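Home > News > Visits

Delegation Visits Brarkasska Robot Learning Laboratory

Print this page | E-mail this page

A delegation from the Kutau Technical Institute visited the Brarkasska robot learning laboratory in July to review its work on teaching robots household and workshop tasks from human demonstration. The group was received by Garnet Landry, who directs the demonstration program, and spent the morning on the upper floor where recording takes place.

The program rests on a simple premise. Instead of steering a robot arm from a distance, operators carry hand-held grippers and perform the task themselves. Each gripper records what it sees as it moves, and the recordings are used to train a control policy that is later run on an arm fitted with matching fingers. The position of each gripper is worked out as the operator moves, so that the path of the hand is stored together with the view.

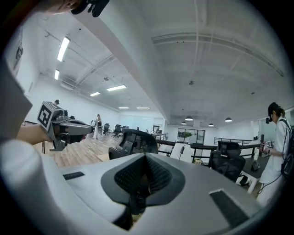
Mr. Landry explained that the laboratory's latest study, carried out with partners at Hakim, compared this method with conventional remote operation. Operators using hand-held grippers completed 103 demonstrations in the time allowed for 40 by remote control. Policies trained on the two sets performed equally well on the folding task – the sorting task favored the hand-held recordings.

The delegation asked how well the results carry over to rooms the policy has not met before. Staff replied that variety of setting had mattered more than the number of repetitions, and that the next round of recording would be divided among several buildings for this purpose. Two tasks remain difficult: threading a cord through a narrow opening, and handing an object from one gripper to the other. In both, small errors in timing between the hands were given as the main cause.

Discussion then turned to the training of operators. New staff practice for 2 days before their recordings are accepted, and rejected recordings are kept for a separate study of common mistakes.

The visit closed with a meeting on data exchange. The institute will send its own recordings from the Molliria workshop for comparison, and a return visit by Brarkasska staff is under discussion.

Shares: 40 | Comments: 2

Related items
Hakim Partnership Extended to Second Phase
Molliria Workshop Opens to Student Groups
Kutau Institute Publishes Visit Schedule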